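Week 7: What a product survey can and can't tell you
Household Consumer Studies, lecture notes
Notes by Trinidad Mangubat

1. Where we left off

Last week Wilfredo Gatchalian took you through the Abernathy survey on kitchen renovations. It's on the reading list again, and I'd ask you to read the method pages this time. Most of you quoted the headline, that 67 per cent of owners were "satisfied or very satisfied" with their new kitchen. Fewer of you asked who was left to answer.

2. The sample

The survey went to 160 households, all of which had finished a job with the same builder. People who gave up halfway, ran out of money or changed builders weren't sent a form. 42 households never replied. Were they happy and busy, or too cross to bother? The report treats them as if they didn't exist. I don't think we can.

3. The question wording

"How much has your new kitchen improved your daily life?" takes for granted that it has. Jomar Marquez defended this in the tutorial on the grounds that everybody does it. Everybody does, and I remain unconvinced. Try rewriting it so that a person could comfortably answer "it's worse".

4. Paying for the answer

Girnach sells taps and paid for the section on taps. That doesn't make the findings false, but I'd want to see the questions they decided to leave out. Compare the Stuter study, where the full form is printed at the back. It's a dull read and a much better piece of work.

5. Showing people a product they haven't used

Concept testing asks people to rate something from a picture. Dindo Ambrosio's chapter claims the ratings predict sales. His evidence is two launches, both successful, both chosen by him. A person looking at a grey shape on a screen can tell you whether they like the shape. They can't tell you if the handle will be stiff, or if the colour will annoy them by January.

Computer renders, with a kitchen-style faucet in the second:

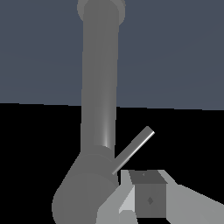
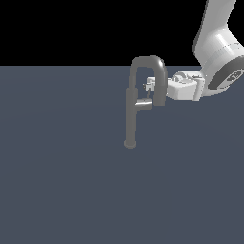
6. For the tutorial

Read the Mornus summary (short) and the reply by Remedios Layug (longer, bad-tempered, worth it). Bring one survey claim from an ad or a news story. Write down who was asked, who wasn't, and who paid. If you can't find out, write that down too. Half a page is plenty.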